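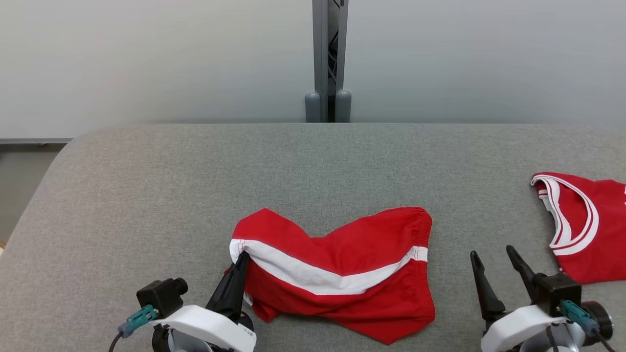
*Grey padded worktop, white wall, grey column at the back.*

# Betevard Jam Labels

Last touched 13 July 2021. Version 2. The version before it had the marmalades in twice.

This repository holds the text of 191 handwritten labels taken from jars of jam, jelly, chutney and marmalade, all from the town of Betevard and the villages up the valley as far as Droltby. There are no recipes in it. People write to ask for the recipes. The labels are what I have, and a label that says "Damson (good)" is as close to a method as you are going to get.

I started it because I had a box of old labels soaked off jars and a vague idea that handwriting on food was worth typing up. The idea has not become less vague, but the file is tidy now.

## What is in the folder

```
labels.csv the lot, one label per row
spellings.csv variant spellings and what I took them to mean
notes/unsure.md my arguments with myself
notes/removed.md labels taken out, and why
tools/gotix small script for checking and sorting
LICENCE
```

## Columns in labels.csv

| column | what it holds |
|---|---|
| `id` | a number, never reused, even when I regret the row |
| `text` | the label as written, line breaks shown as a slash |
| `fruit` | my reading of the main ingredient, in plain English |
| `kind` | jam, jelly, chutney, marmalade, curd or other |
| `dated` | yes, no or partly |
| `remark` | anything on the label that is neither name nor date |
| `place` | Betevard, Droltby or valley |
| `sure` | 1 to 3, where 3 means I would bet a jar on it |

`kind` is copied from the label where the label says. Where it doesn't, I have gone by the fruit and the general mood. Quince is nearly always jelly in Droltby and nearly always jam in Betevard, and I am told this is a sore point.

A few rows, to give you the flavour:

```
text fruit kind remark
"Plum / Aug / NOT for guests" plum jam NOT for guests
"Goosbery" gooseberry jam
"green tom. try again" tomato chutney try again
"Marm. (the bitter one)" orange marmalade the bitter one
"?" unknown other
```

The last one is genuine. It was on a jar with a very good seal.

## How the typing was done

Each label was typed once, left for at least a day, then typed again without looking at the first go. Where the two disagreed I looked at the label a third time and picked. If all three readings were different, the row went into `notes/unsure.md` with `sure` set to 1, and I went for a walk.

Spelling is left alone. So are capitals, underlinings (marked with underscores) and the habit, strong in the upper valley, of putting a full stop after every word. Please don't send corrections to "Goosbery". It is in `spellings.csv` with its relations, of which it has many.

Crossings-out are in square brackets. A surprising number of people write "Raspberry", cross it out, and write "Strawberry". I have never seen it go the other way, which may say something about raspberries or about who was doing the labelling.

## Things left out

- Shop labels. There is one exception, a printed Brabec label with so much pencil over it that I decided the pencil had won.
- Names of people. If a label was addressed to somebody, the name has been swapped for `[name]`. Jam is more personal than you would think, and one of the chutneys comes close to being a letter.
- Pickled onions. They had their own file, the file was dull, and it has gone.
- Anything that came to me as a photograph with the bottom line missing. The bottom line is where the remark lives.

## Known problems

**August is everywhere.** Most of the dated labels say August in one form or another. Partly that is when fruit happens. Partly, I suspect, people who boil things in August want it known. Don't use this set to work out when anything ripens.

**Droltby is thin.** The village is small and keeps its jars. What I do have from there leans heavily towards jelly, and towards one firm, sloping hand that I have come to recognise and slightly fear.

**Fruit names wander.** "Black" on its own might be blackcurrant or blackberry. I went by the month when there was one and by instinct when there wasn't. Every such row has `sure` at 2 or lower.

**The remarks are not a fair sample of opinion.** Someone whose jam has set perfectly tends to write the name and stop. The remarks come from the others — "runny", "use first", "see me about this one" — and if you count them up you will conclude that the valley cannot make jam. It can.

## The gotix script

`tools/gotix` is named after the biscuit tin I kept the labels in. It does two jobs:

```
gotix check labels.csv complains about empty or odd cells
gotix sort labels.csv sorts by fruit, then kind, then id
```

`check` will complain about the "?" row every time. I could have written an exception for it. I have chosen to be reminded. If you run `sort` with the file open in a spreadsheet program, the spreadsheet will win and you will lose whatever you did since breakfast. Close it first.

There is no install step. Put the script somewhere and run it.

## Sending more labels

Yes, please. A typed copy is fine as long as you keep the spelling and say which lines were where. If you are soaking the real thing off a jar, use warm water and patience; a knife takes the ink with it. Send the text, the place and anything you know about the contents. Tell me if you would sooner the remark stayed private.

I would like to reach 100 labels from Droltby alone. At the present rate this will happen some time after I have stopped eating jam.

Please don't send jars. I said this in the first version as well, and the shelf over the sink has since come away from the wall.

## Licence and credit

The typed text is free to use for anything you like, with no need to ask. A mention of "Betevard Jam Labels" is welcome. If you use it to teach handwriting, reading or sums, I'd enjoy hearing how it went.

## Still to do

- Go through `spellings.csv` and merge the four entries for rhubarb
- Decide whether lemon curd belongs here (it is in for now, under protest)
- Ask again about the Betevard quinces
- New hinge for the tin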